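How to Read a Fantasy Series That Has Crossovers, Novellas and "Book 2.5"

Publishers will tell you every volume matters. I've read enough fantasy series to doubt it. A crossover short story usually exists to carry you from one set of hardcovers to another, and there is often a sample chapter in the back to help you along. Some of them are good anyway. The steps below are for working out which ones, before you pay.

I'll use the Grilach books as the test case, since they are the messiest set I own: 4 main novels, a second series set in the city of Gaditz, and a pile of short pieces where the two casts run into each other.

Step 1. Write down the main novels only

Ignore the numbering on the spines. Go to the copyright page of each book and copy out the year. If a title has a decimal in its number, leave it off for now. What remains is the story the author set out to tell, and it should make sense with nothing added. If it doesn't, you have learned something about the series.
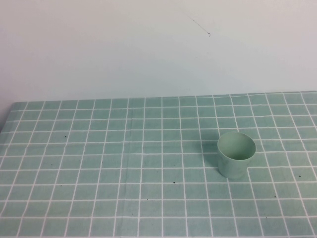
Be careful with "chronological order" lists made by fans. They put the prequel first, and the prequel nearly always spoils a secret that the first novel spends 263 pages building up. Savel, the prequel to the Grilach books, gives away who the thief is on page 4. Read in the order the books came out unless you are on a second pass.

Step 2. Check the real length of each extra

A "companion volume" can be very thin. The Gaditz crossover is sold as a 104-page book. Take out the preview chapter, the character cards and the glossary, and the story is short enough to finish over lunch. Look for a word count, or download the free sample and see how soon it runs out.

Step 3. Ask what changes

Read a review that gives away the ending. Yes, on purpose. You want to know if anyone in the crossover learns a thing, loses a thing or meets a person who turns up again in the novels. If both casts shake hands, beat a monster and go home, you can skip it with no harm done.

The Shukla stories are my exception. They change nothing in the plot, but the jokes are better than in the long books and the villain gets to talk for once. 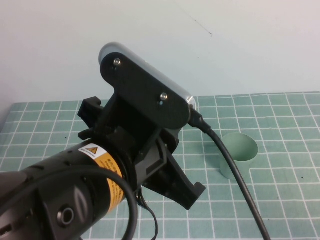

Step 4. Wait for the collection

Single stories get bundled sooner or later, often in October when the gift editions come out. I bought three of them one at a time and then watched all three appear in one paperback for less than I'd paid for two. Your library may have the bundle under the collection title, so search for that as well as the story name.

Step 5. Distrust the star ratings

A crossover with 3000 glowing ratings has been rated by people who already loved both series. Newcomers rarely pick these up. Read the three-star reviews first and look for any that mention getting lost.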